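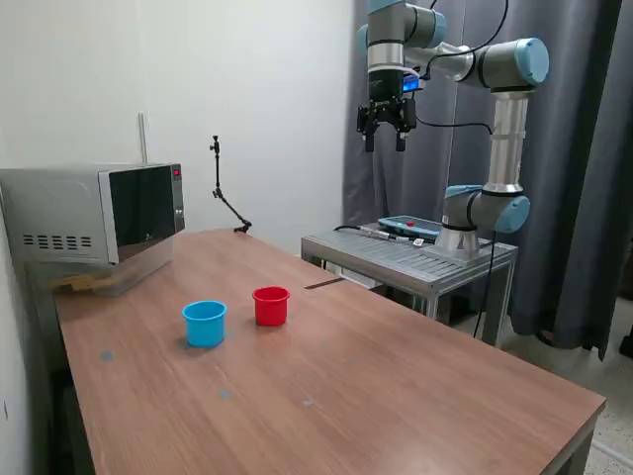
Gavalas asked in the comments under my last post why anyone would bother writing tips for collecting demonstrations, when surely you just record a big pile of them and let the training sort it out.

Well, I recorded a big pile of them! I did 277 episodes for our cup and cube tasks and ended up throwing out so many that I started keeping a page of notes taped inside the cupboard door. So this is that page, cleaned up a bit, for anybody doing tabletop pick-and-place with a single arm. We call our setup Drelum, mostly so that the folders have a name.

Workshop tips: recording examples your arm can learn from 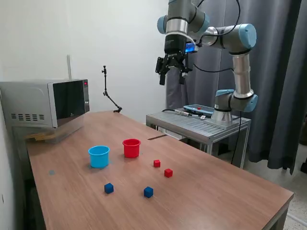
Reading time: 2 minutes

Mark your table before you do anything else. Painter's tape is fine, little stickers are fine too. I use mine as reference points for where things can start, and I move the objects around between them, a bit left, a bit back, turned a little. If every cup starts on exactly the same spot you'll get a policy that goes to that spot whether there's a cup there or not (ask me how I know).

Buy your props in pairs. Plastic cups and small cubes in plain colors are great because you can change the task just by changing the instruction – red cube in the blue cup, blue cube in the red cup, and so on. Keep spares in a box near the table. A cube that rolls under a bench on a Friday afternoon can end your whole session.

Start the arm from the same place each time, up high with the gripper open. I saved that pose on the pendant under a name I can't mistake for anything else. My early episodes started wherever the last one had finished, and sorting those out took longer than recording them again.

Go slower than feels natural, but don't stop in the middle. Long pauses while you think get recorded along with everything else, and the arm will happily learn to hang there and think too. I plan the whole move in my head first, then press record. If I get lost halfway I bin the episode and reset.

Keep some of your mistakes, though. A grasp that slips and gets fixed in one smooth second try is worth having! I save those in their own folder with "retry" in the name and mix them in later. What I don't keep is anything where I bumped the table or reached in with my hand. 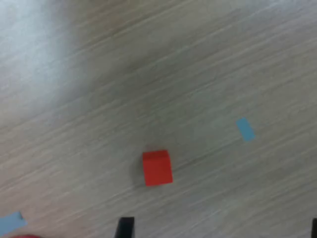 Then look at the close-up view before you commit to a long session, and I mean really look, at full size, with the gripper where it will be when it's about to grab something. Can you tell the cube from the table? Can you find the fingers? Shiny tabletops are a pain for this. I pull the curtains and leave the same lights on from the first episode to the last, and if the light changes I start a new batch.

Record in blocks of 40. After that my hands get lazy and all my approaches start coming from the same side. Get up, get a drink, watch a few back at double speed, then do the next block.

Write the label right away, while the cubes are still sitting where you left them. My label sheet (it's the Naris template, the short one) has the instruction, the block number and a yes or no for success. I tried adding a comments column and never filled it in.

One more for people asking how many they need. I'd train on the first 100 and see what goes wrong before recording any more – mine was fine with the cubes out in the open and hopeless with any that sat close to a cup, so that's what I recorded next. The Stelbridge notes on gripper speed are coming in the next post, once I've redone the tables.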